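Stop Replacing Kitchens That Still Work
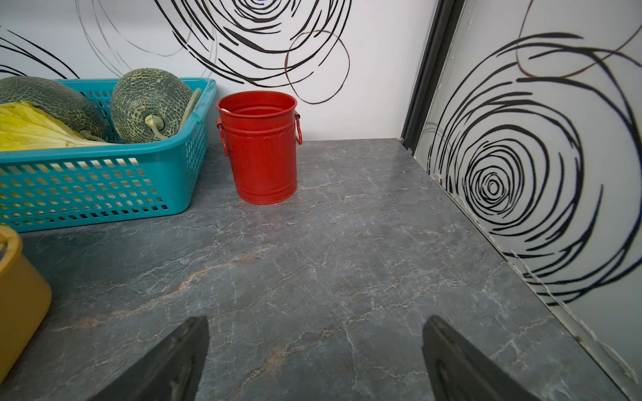
A gray counter with orange veins running through it.

Gijs Peeters
12/3/23

My neighbors across the road in Stastdale bought their house in March. By summer there was a dumpster in the driveway, and in the dumpster was a kitchen I knew well, having eaten in it many times. The cabinets had doors that closed. The sink did not leak. The counter had one burn mark near the stove, the size of a quarter. All of it went to the landfill.

I have nothing against my neighbors. They did what the agent told them buyers do. My complaint is with the idea that a kitchen has an age after which it must come out, the way milk has a date on the carton.

I worked 11 years in the office of a cabinet shop in Prondholm, so I have seen how people arrive at the decision. Very few of them came in with a broken kitchen. Most came in with a color they were tired of. A couple would start by asking for new handles, and by the second visit we were pricing an island. We were glad to do it. It paid my wages.

What those customers wanted was usually fair enough. They wanted better light over the place where they chop, or a drawer where there was a deep cupboard they had to kneel to reach into. Those are small jobs. A decent electrician can put in a light in a morning. A cupboard can be fitted with a pull-out shelf by anyone who owns a drill. Paint on cabinet doors lasts for years if you sand them first and let each coat dry, and most people who say it doesn't last skipped the sanding.

Counters are where the argument gets heated. People will defend a new counter more than anything else in the house. I understand it, as you look at that surface every day and put your hands on it. But a counter has one job, and a plain one does it as well as a dear one. My own is older than my marriage. It has a seam I have to clean with a toothbrush, and I have made bread on it most weekends.

Resale is the other thing people bring up. They say they will get the money back. Perhaps they will, if they sell soon and the next buyer shares their taste. The next buyer may also have a dumpster delivered.

I would like towns to charge properly for dumping usable cabinets, and I would like more places that take them. We had one such yard near us and it closed. Until there is another, the cheapest thing a new owner can do is live in the house for a full year and cook in the kitchen as it is. Write down what bothers you. Then fix what is on the list.

37 shares | 4 comments

Zinash Mersha
We waited two years and ended up changing the faucet and one light. Still have the brown tile. I don't notice it now.

Essam Saber
Easy to say if your cabinets are solid. Ours were swollen from a leak and the doors fell off. Some kitchens do need to go.

Senyo Nartey
Can you say what kind of paint you used on the doors? Mine chipped by the handles.

Abdul-Rahman Zakaria
Agree about the dump fees. I pulled a full set of drawers out of a pile last spring and they are in my garage holding tools.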